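Planda Community Forum
Equipment and Capital Planning > Grippers and End Effectors

Thread: Budget request for produce handling cell, finger wear and spares

hto_procurement
Posted 9:40 AM
Our department is preparing the February capital request for a single-arm cell that will pick and place whole fruit. The quotation from Ledesma covers the arm, the two-finger gripper and the wrist camera. It does not cover replacement grip pads. I would appreciate guidance from members who have budgeted for pads as a separate line, and on whether a second gripper should be purchased at the outset.
Hường Tô

nollham_ops
Posted 10:15 AM
We purchased one gripper and placed 10 pairs of pads in stock. The pads were charged to maintenance supplies and did not require capital approval. I would not recommend a second gripper in the first year.

R_Arruda
Posted 11:02 AM
I must disagree with the previous reply. Our site lost three weeks of work while a gripper was out for repair, and the cost of that delay exceeded the price of a spare. I would also ask the original poster which pad surface was quoted. The wrist view from our own trial cell is attached. The pads carry a fine crosshatch, and the left finger meets the fruit while there is still a gap on the right.
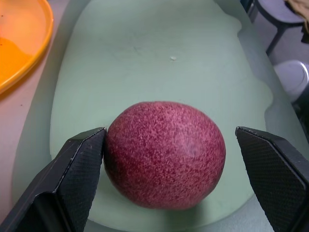

Grippers and End Effectors

R_Arruda (continued)
Contact on one side first is a matter to settle with the supplier before signing. If the fruit is to be centered by the fingers, the acceptance test should state how far it may be pushed across the board. If it is to be centered by the camera, the software license belongs in the same request.
Rogério Arruda

flerkum_user6
Posted 1:30 PM
Does the trial use a textured pad for all produce? We were advised to budget for a smooth pad as well, for soft skins.

R_Arruda
Posted 1:48 PM
One pad type only at present. A smooth set was quoted to us at 900 for the year and was deferred.

nollham_ops
Posted 2:20 PM
I accept the point regarding downtime, but it depends on the repair terms. Our contract provides a loan unit within six days. A department with those terms would be paying twice for the same protection.

hto_procurement
Posted 3:05 PM
Thank you both. The Ledesma terms do not mention a loan unit. I will request that clause in writing and list the second gripper as an optional item, to be removed if the clause is granted. Pads will be moved to supplies.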